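Docs > Siltau > Collecting > Recording two-handed table tasks

Search the guides Type a keyword

Recording two-handed table tasks with hand-held grippers

This guide covers one recording session for the Siltau training set. It assumes that both grippers are charged and paired, and that you have read the naming rules.

1. Choose a task from the list and copy its sentence exactly. Do not reword it. The sentence is stored with every episode.

2. Set out the objects for the task. Other household items can stay where they are.

3. Hold both grippers over the table with the jaws open. Start recording, wait 2 seconds, then move.

4. Do the task at an even pace. If you drop something, pick it up and carry on. Recoveries are kept and tagged "recovery" later.

5. Open both jaws, pull back from the table, wait 2 seconds and stop.

Record 90 episodes per layout. Between episodes, move each object by at least its own width and turn it a little. Small changes matter more than large ones here – a model trained on one fixed position learns the position.

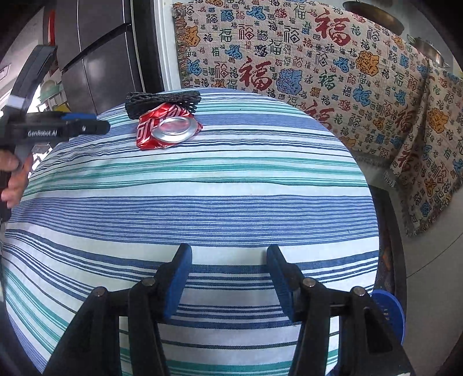 Object choice affects the data as much as motion does. Each layout should include at least one item that gives way when gripped and one with an irregular outline, so that the jaw width at contact varies between episodes. A black mesh sponge and a crushed red can on a striped cloth meet both conditions. Where two items overlap, as the can and sponge do, write down which one lies underneath, and cover both orders in the set. Keep the tablecloth flat near the objects, and leave the pattern alone. Stripes are allowed.

Checking the episodes

Open the session in Vullton and play every episode at double speed. Reject any in which the finger pads leave the view during a grasp, or in which the two tracks drift apart. In the Vunside set, 2221 episodes were recorded and 857 were rejected, most of them for drift after a fast turn of the wrist.

Do not trim episodes by hand. Vullton cuts the waiting time at each end, and a manual cut breaks the time match between left and right.

Upload to the Afridi folder the same day. Questions about tags go to Sota Ogura.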